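1/6/26

Back at Erngate after the break, and I had forgotten how cold the big room gets when the heating has been turned down for the holidays. I kept my coat on until my tea was finished, then made another and kept it on for that one too. The cell came up on the second try. The first time it complained about the left arm's brake check, which it has done ever since we moved the power supply, and I have learned to let it sulk for a minute and ask again nicely.

The counter read 1,426 grips when I switched on. I wrote it inside the cover of the blue notebook, where I ought to have been writing it all along. We said back in May that we would change the finger pads every 300 and look over the linkages at the same time, and I was so proud of that rule, and then of course the Dulalmont work got busy and I let a change slide. One set of pads came off last fall with 299 on them and I remember feeling like a model citizen. The set after that I would prefer not to discuss, even in here.

So today was meant to be all pads and screws. I took the right arm first, because it is the one I can get at without kneeling. The old pads peel off if you start at the top corner with a fingernail and don't rush. Then comes the slow business of cleaning off the glue, which I like more than I should, and the new green ones go on, and you press and hold and think about lunch. I set the opening with the 18 mm block, checked the two faces against each other by eye, and then drove the arm down by hand next to the big tray to see how the left finger sat along the rim.
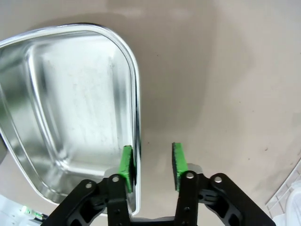 The pivot screws are where I lost the rest of the morning. One on the outer link had worked itself a little slack, hardly anything, a quarter turn maybe, but once you know about it you can hear it — a small dry tick whenever the fingers change their minds. I took it out, wiped it, put a drop of the mild thread locker on and brought it up snug, and then did the same for its partner on the other side so they wouldn't feel differently about life. After that I opened and closed the gripper so many times that I began to hum along with it. No tick. I had a cookie.

I did find that the pads from Priedītis are a touch thicker than the last lot. The Tronska manual says to zero the fingers again after any pad change, and I have always treated that as the sort of thing manuals say. Well, with these it matters. Closed, the readout was off from where it used to be, and with a thin metal rim between the fingers the grip would come on earlier than the program expects. I redid the zero for the right hand, wrote it down (in the notebook, see, I am improving), and left the left hand for the afternoon, when I did have to kneel.

Then we set the table back up for a bakery run, with the two small steel containers in the middle, the tongs, and a couple of the croissant sort of buns on the tray. I do love this part. All morning it's a patient on the bench, and then there are buns and it's a colleague again. I asked for the speed to be kept low until both hands had been tried on the rim, and I stood by the stop button the whole time like somebody's mother at a swimming pool.

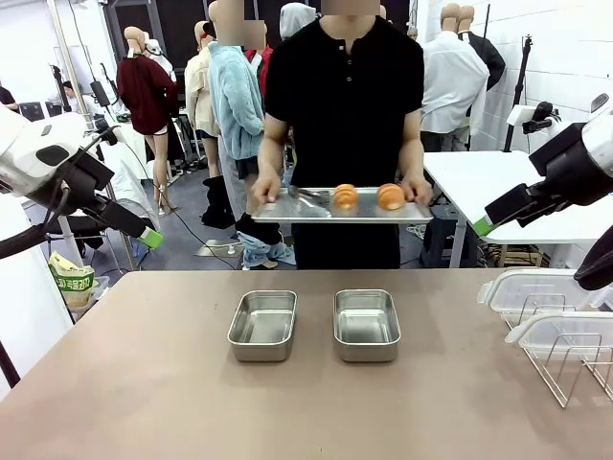
Žydrūnas Strazds thinks I should stop going by the grip counter altogether and change the pads by feel, pressing each one with a thumb at the end of the day and swapping it when it no longer springs back. The counter, he said, can't tell a bun from a steel tray, and the steel is what eats the foam. He also thinks I was too generous with the thread locker and will be cursing myself the next time that link has to come apart.

He may well be right about the foam. I told him I would do both for a while, thumb and counter, and keep two columns. About the thread locker I said nothing, because I had already put the cap back on and the bottle away.

For tomorrow: order more pads from Priedītis, same lot if they have it. Tie the left cable up a bit higher. Ask about the heating.

Contact | Copyright 2026, all entries | Back to top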